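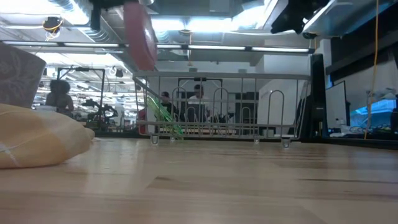

Why does a glass jug feel colder than a wooden spoon when both have been in the same kitchen all night?

The jug and the spoon are at the same temperature. Glass carries heat away from your hand faster than wood does, and your skin responds to how quickly it is losing heat. It has no way of reading the temperature of the jug itself.

Chapter 2
Heat on the Move

The question above was put to a Year 9 class by their science teacher, Kamol Chaimongkol, at the start of a unit on heat. Most of the class said the jug was colder. When they taped a thermometer to each object and waited, the readings matched. Several students asked for new thermometers.

Their answer is a common one, and it comes from mixing up two ideas: heat and temperature. This chapter begins by separating them. It then looks at the three ways that heat travels, and finishes with a study of how a house in a cold climate can be kept warm without using more fuel than it needs.

Words to know

conduction, conductor, convection, insulator, joule, kelvin, radiation, specific heat capacity, thermal equilibrium

2.1 Heat and temperature

Temperature tells us how hot or cold something is. It is linked to the motion of the particles that make up a substance. In a hot substance the particles have, on average, more energy of motion than they do in a cold one. We measure temperature in degrees Celsius or in kelvins.

Heat is energy that moves from a warmer place to a cooler one. It is measured in joules. One kilojoule is 1,000 joules. A cup of tea and a full bathtub may both be at 40 degrees, but the bathtub would give out far more energy as it cooled to room temperature, as it holds far more water.

When two objects at different temperatures are left in contact, energy passes from the warmer to the cooler until their temperatures are equal. They are then in thermal equilibrium. Most things left in a closed room overnight, away from a heater or a sunny window, will end up close to the temperature of the air in that room.

2.2 Conduction

Conduction is the transfer of heat through a material by contact between its particles. Particles in the warmer part pass some of their energy to their neighbours, which pass it on in turn. The particles themselves do not travel from one end to the other.

Metals are good conductors. They contain electrons that are free to move, and these carry energy quickly through the solid. Wood, wool, cork and most plastics are poor conductors, and we call them insulators. Still air is also a good insulator. Much of the warmth of a wool sweater comes from air trapped between the fibres.

Table tops show the difference well. A steel bench in a school lab feels cold under bare arms in winter, while a wooden one in the same room is comfortable to lean on. People describe steel as a cold material, although it is no colder than the wood.
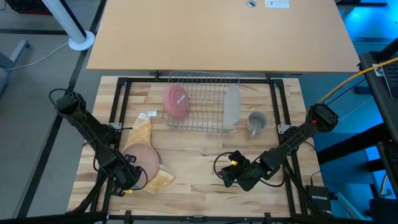 Activity 2A: Which one feels warmer?

You will need: a metal tray, a wooden board, a folded towel, a surface thermometer, a notebook.

1. Leave the three objects side by side, out of direct sunlight, until the next lesson.

2. Without touching them, write down which one you expect to feel warmest and which coldest.

3. Place your palm flat on each object for a few seconds. Let your hand return to its normal temperature before you try the next one. Record what you feel.

4. Measure the surface temperature of each object. Keep your fingers off the part you are measuring.

5. Compare your results with those of another group. If the readings differ by more than 2 degrees, check whether one of the objects was near a vent or a window.

Questions to discuss

Would your results be the same if all three objects had been left in an oven at 60 degrees? Do not try this. Use what you know about the direction of heat flow.

A room is at 19 degrees and the hand touching the tray is at 32 degrees. In which direction does the heat move? What would you feel if the tray were also at 32 degrees?

2.3 Convection

Liquids and gases can also carry heat by moving from place to place. When 500 millilitres of water is heated from below in a beaker, the water at the bottom expands and becomes less dense. It rises, and cooler water sinks to take its place. The flow that results is called a convection current. A drop of food colouring placed near the bottom of the beaker will make the current easy to follow.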